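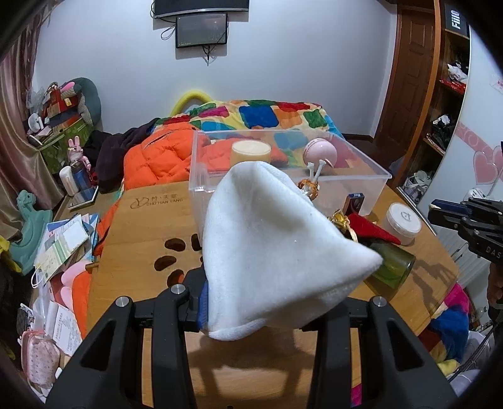
Wavville Lost Property Text

Version 5

Text entries from the lost property books of the Wavville bus network, typed up and lightly cleaned. Each entry is what a clerk or driver wrote when an item was handed in, plus a category and a few fields we added. The set is text only and small enough to open in a spreadsheet.

We made it for people working on short, messy descriptions of everyday things: search, matching a claim to an item, spelling correction, category labels. It has also been used for teaching.

Contents

entries.csv – one row per item handed in
claims.csv – one row per claim, with the claimant's wording
categories.txt – the 16 categories and their definitions
abbreviations.txt – shorthand used by the clerks, with our best reading
changes.txt – what changed between versions

Fields in entries.csv

entry_id: unique, never reused, even if a row is later removed
depot: Jurton, Susent or Wragg
month: name of the month only. The day was in the books but we dropped it.
part_of_day: morning, afternoon, evening, or blank
text_raw: the entry as written, including misspellings and crossed-out words where we could read them
text_clean: the same entry with abbreviations written out
category: one of the 16
color_word: the first color mentioned in text_raw, if any
marking: any brand or lettering the clerk copied down
outcome: returned, donated, discarded, unknown

Fields in claims.csv

claim_id, depot, month, claim_text, matched_entry. The last one is blank if no match was made. A blank does not mean the item was never handed in, only that the clerk did not write an entry number next to the claim.

Where the text comes from

Each depot kept its own book. Jurton used a ruled ledger with columns, so its entries are short and regular. Susent used loose sheets in a binder and some sheets are missing, mostly from August. Wragg let drivers write their own entries, and those are the longest and the hardest to read. If you train on one depot and test on another, expect the scores to drop.

Entries were typed by two people working separately. Where they disagreed, a third reading decided it. Words that stayed unreadable are marked [?] in both text fields.

Categories

Clothing and hats, bags, and umbrellas make up the bulk of the rows. The smallest category is musical instruments. We kept it as its own category so that it matches the list the depots use on their forms.

Gloves are a nuisance. A single glove and a pair are both filed under gloves, and the clerks often wrote "glove" for either. Hats go under clothing and hats whatever they are made of. "Beanie", "knit cap", "wool hat", "toque" and "ski hat" all appear, sometimes for the same item in the entry and in the claim. These pairs are some of the more useful ones if you are testing matching.

Containers include lunch boxes, jars, food tubs, cosmetic cases and water bottles. A container with something inside it is still one row, and the contents are in the text if the clerk looked. 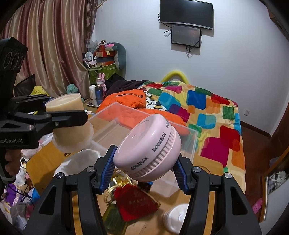

Pink round container, lettering HYNTOOR.

Markings

The marking field was copied letter by letter from the books and has not been checked against real brand names. Clerks wrote what they saw, so expect odd spacing, missing letters and partial words. Please don't correct these before you report results, or say so if you do.

Splits

There is no official train and test split. For quick comparisons we include a column called sample, set to 1 for 200 entries picked at random. Of those, 100 have a matching claim. In earlier versions the sample was drawn from Jurton only, so results from before version 4 can't be compared with newer ones.

Personal information

Names, phone numbers, addresses and card numbers were replaced with tags such as [NAME] and [PHONE] while typing. Entries for medicine and identity documents were left out completely. If you find something we missed, open an issue with the entry_id and don't paste the text.

Known problems

Around 5 percent of rows have a blank outcome that should read unknown. Code should treat the two as the same.

color_word picks up "orange" in entries about fruit.

Sunday entries at Wragg were often written up the next morning, so part_of_day is not reliable for that depot.

Some rows in claims.csv point to an entry at another depot. These are correct – items were sometimes moved before pickup.

Reading the files

Both files are UTF-8 with commas as separators and double quotes around text. A few raw entries contain line breaks, so use a proper CSV reader.

License

Free to use and share with credit to the Wavville Lost Property Text project. Don't try to identify the people who lost or handed in the items.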